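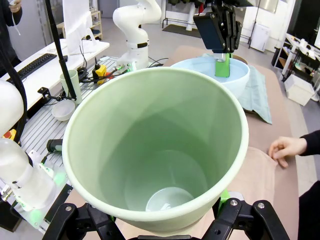
*The green tub and the blue bowl of water, on the table by the windows. Grevon open day, Murnham, March.*

So I finally made it to the Grevon open day! I've been meaning to go for years, and every March I remember it the week after. This time Yaryna Savchuk texted me the night before to say she had a seat free in her car, so off we went to Murnham with a thermos and a bag of rolls.

If you haven't come across Grevon, they do housewares – tubs, bowls, cups, drainers, all the stuff that lives under a sink. The building is down past the old rail yard and the sign is tiny, so we drove by it twice. Parking is on the grass across the road. Wear decent shoes, it had rained all night and I spent the morning with one wet sock.

You get a sticker at the door (mine said 108, Yaryna peeled hers off and lost it before we'd reached the coats) and then you're more or less let loose. There's a guided walk of the warehouse every hour. We did the 11 o'clock one with Fatemeh Zarei, who has been in the color room for a long time and had plenty to say about green. The current catalog has 253 items in it, she told us, and the pale greens get more complaints than all the other colors put together. People buy a bowl one year and a cup the next and want them to match, and they hold them up to the kitchen window and they don't. She had a drawer full of letters about it. Some came with paint chips taped on.

After that I was completely hooked on looking at greens, which brings me to the table by the windows, where I spent way too long. It had a beige-pink cloth spread over it, with a wide light blue bowl of water on top and a teal cloth folded at the side, hanging down over the edge. In front of the bowl was a big pale green tub with a rolled rim, and I loved it right away. It's shaped like a tall flowerpot, tapering down to a round base, and the inside is so smooth that the light makes a little pool at the bottom. I can't be the only person who looked at it and started planning. Umbrellas? Wooden spoons for a giant? Yaryna said ice and soda bottles for the yard, and she's probably right.

There was a smaller green thing in the blue bowl too, half in the water, a much brighter green than the tub. Over near the back stood a pale green cup that looked close to the tub's color from where I was. I wouldn't swear to it after what Fatemeh told us!

What I liked was that things were in use. I've been to housewares shows where it's all up on lit shelves and you feel rude breathing on it. A bowl of water does so much more for me. You can see how wide it is and how the blue of the bowl tints what's in it, and you start thinking about your own sink. Mine is narrow, so that bowl wouldn't fit, sadly. I'd have to put it on the counter with a towel under it.

Lunch was soup from Nouri, the café on the corner, who had set up in the loading bay. Lentil or tomato, bread included. Get the lentil. The line got very long after noon and they ran out of spoons for a while, in a building full of kitchen stuff, and a man behind us was delighted by this and told everyone who joined the line.

The seconds shop opens in the afternoon and that's what most people come for, I think. It's one long room with crates along both walls, and you pay by the bag. I got:

- a colander with a wonky foot
- two mixing bowls, one cream, one a sort of gray
- a drainer from the Rukik range, which they've stopped making

No tall green tub, though. I asked at the register and they said to try again in the fall, when they clear the shelves. Yaryna found a lidded bucket for her compost and carried it around on her arm like a purse all afternoon.

We left at almost 3, just as the second rush was coming in. If you're going next year I'd get there when the doors open, do the tour first, eat early and bring your own bags – the ones they sell are paper, and mine gave out halfway across the wet grass. The colander has a second dent now. It drains fine.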